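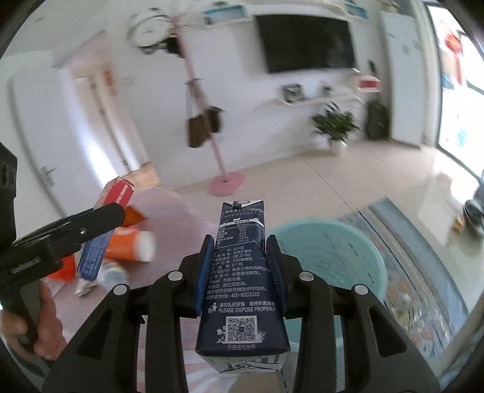
4 min read

OK so I've been putting this off for months but here goes. I re-did all the window screens and the back storm door on our house in Stestham and I have opinions. Thread.

Background: the house is a 1950s ranch, 20 window openings, and when we moved in maybe half the screens had a tear you could put a fist through. The storm door shut fine in winter and would not latch at all by August. We just kept a brick against it. For two years!

First I called for quotes. One place out by Lirside wanted 700 dollars to rescreen everything, pickup and return included. Fair price for the work I think. But I had a free week and a stubborn streak, so no.

What you need: a roll of mesh, spline (that's the rubbery cord that holds the mesh in the groove), a spline roller, a sharp utility knife, clamps. I got the whole kit from Kuletti, the old hardware store next to the post office, for 40 dollars plus the mesh.

Take one piece of your old spline with you to the store. PLEASE. I guessed the size and guessed wrong and drove back with a chunk of it in my pocket like I should have the first time. Too thin and it pops out the first time the dog leans on it.

Label the frames before you pull them. Painter's tape, one letter for the room and one for the side of the house. Mine all looked identical in the driveway and they are so not identical. Two of the bedroom ones are a hair narrower than the rest and I have no idea why.

Rolling the spline in: start at a corner, go along the long side, keep the mesh lined up with the weave and don't pull it tight. I pulled the first one tight because it looked neater and the frame bowed in like an hourglass. Had to rip it all out and start over.

Fiberglass mesh is way easier than aluminum if it's your first go. Aluminum creases if you look at it wrong. I did the kitchen in aluminum and you can see exactly where I got annoyed.

Trim the extra with a FRESH blade, on the outside edge of the spline, knife angled away from the mesh. I went through 8 blades. Worth it — a dull one drags and then you've got a slit right along the edge and you get to do that side again.

Now the storm door, which I was dreading. I figured the door had warped. Nope, the top hinge screws had worked loose and the whole thing was hanging low on the latch side. When the frame swelled up in the summer the latch just hit the metal below the strike.

I swapped the top screws for longer ones that reach the stud, one at a time so the door stayed put. It lifted enough that the latch catches now. Then I moved the strike plate down a tiny bit anyway, which took longer than the screws did because the old holes kept grabbing the new screws.

The closer (the tube thing that's supposed to stop it slamming) was shot, there was oil all down the side of it. I bought a Holovko one because it was the one on the shelf. Goes on with four screws. There's an adjustment screw on the end cap, turn it a quarter turn and test, then another quarter turn. I gave it two full turns and the door took so long to close that a wasp and both cats made it through.

Somebody asked on my last thread about pet mesh. I put it on the bottom panel of the storm door only. It's thicker and darker and you do lose some of the view, so I wouldn't use it on a window you like looking out of. The cats have had a good go at it and so far no holes.

Total time was most of a week, doing a few after dinner each night. The first screen took me an hour and a half. By the end I was doing one in the time it takes to listen to a side of a record.

Still to do: the bathroom window, which is painted shut, and the sweep on the bottom of the storm door. If anyone has gotten a painted-shut aluminum slider open without wrecking the track, tell me how. I've tried a putty knife and swearing.

June 16, 2018

Contact · © 2018 · Back to top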